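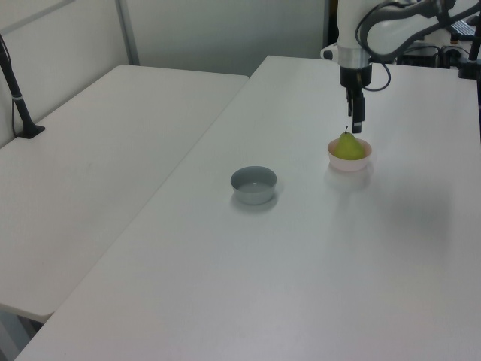
Progress report to the Gollbridge program office
Low-power radio module, phase 2
Submitted by Raimonds Lepik, Fliltonura
Aug 21, 2025

Work done this period

The second revision of the radio board came back from assembly in July. We brought up 22 boards. All of them enumerate, load firmware and join a test network. The antenna matching problem we reported last time is fixed on this revision. The cause was a wrong capacitor value in the parts list, and the layout itself did not need to change.

Receive sensitivity on channel 1 is now in line with the budget we agreed in the proposal. Channel 11 is still a little worse than we want. We think the switching regulator is leaking into the front end and have ordered two shielding options to compare.

Sleep current was the main item in your last set of comments. The firmware now shuts down the flash between beacons, and the measured standby draw is 92 microamps. The target remains lower than that. Kinyua, who supply the baseband firmware, have sent a patch for the wake timer which we have merged but not yet measured over a full day.

Range tests were done at the Ovley site. The longest link that held without retries over an hour was 930 feet, line of sight, with the stock antenna. We did not test through walls -- the building we had planned to use was closed for roof repairs. 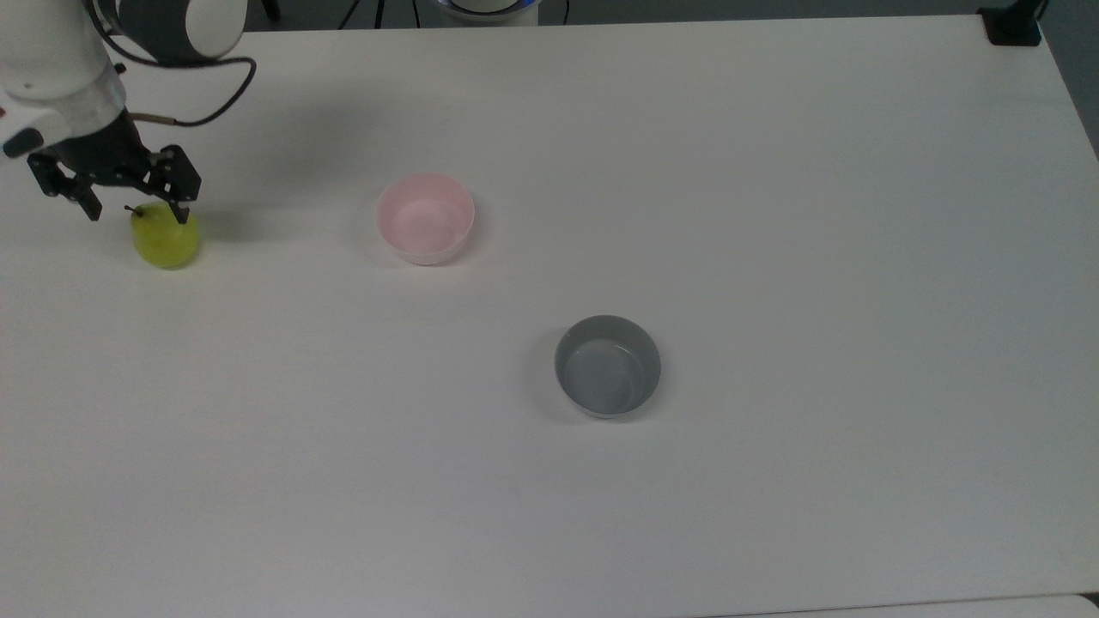

Problems and delays

The certification pre-scan has slipped. The lab moved our slot and we did not get a replacement inside the reporting period. This does not affect spending, but it does push the formal submission back by the same amount.

One crystal supplier has put our part on a long lead time. A second source has been approved and the footprint is the same. Boards with the new part will need their frequency trim checked again.

Spending

Labor is on plan. Equipment is under plan, mostly because we rented the spectrum analyzer instead of buying one. We would like to move the difference to the certification line and ask for your approval in writing.

Next period

Compare the two shields and pick one.
Run the day-long standby measurement with the Kinyua patch.
Repeat the Ovley range test indoors.
Complete the pre-scan and send you the lab's report -- including the raw plots, as you asked.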